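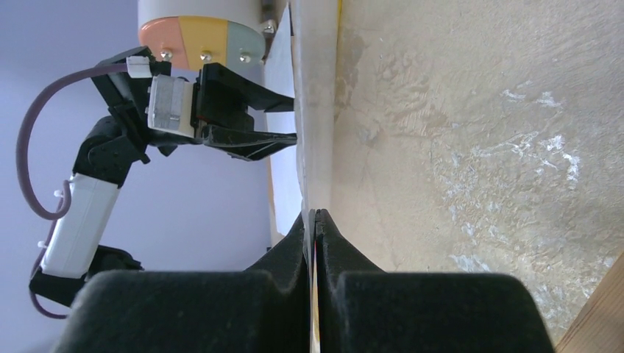
My sister reckons tracing paper is a fussy leftover from school, and that anyone still keeping see-through sheets in the house is hoarding. She said so on the phone at 6, while I was trying to cook, and I've been arguing with her in my head ever since.

I love the stuff! Give me a thin, milky sheet I can lay over a plain one and I'm happy for an entire evening (tea going cold, radio on, crumbs everywhere). You can muck up the top layer as often as you like and the drawing underneath doesn't care. Try that with a rubber and a good sheet of cartridge.

What gets me is the price. The art shop in Juldale wants a fiver for a Feltard pad of 40 sheets, and half of those arrive with a crease in the corner – I've moaned at the till more than once. So I save bits. Wrapping from flowers, the sleeves out of old albums, the crinkly layer from a shirt box. Flatten them under a heavy book overnight and most are perfectly usable, though the shiny ones won't take pencil and want a proper pen.

She can call it hoarding. I've got one drawer of it, it shuts if you lean on it, and she still owes me a pad from August.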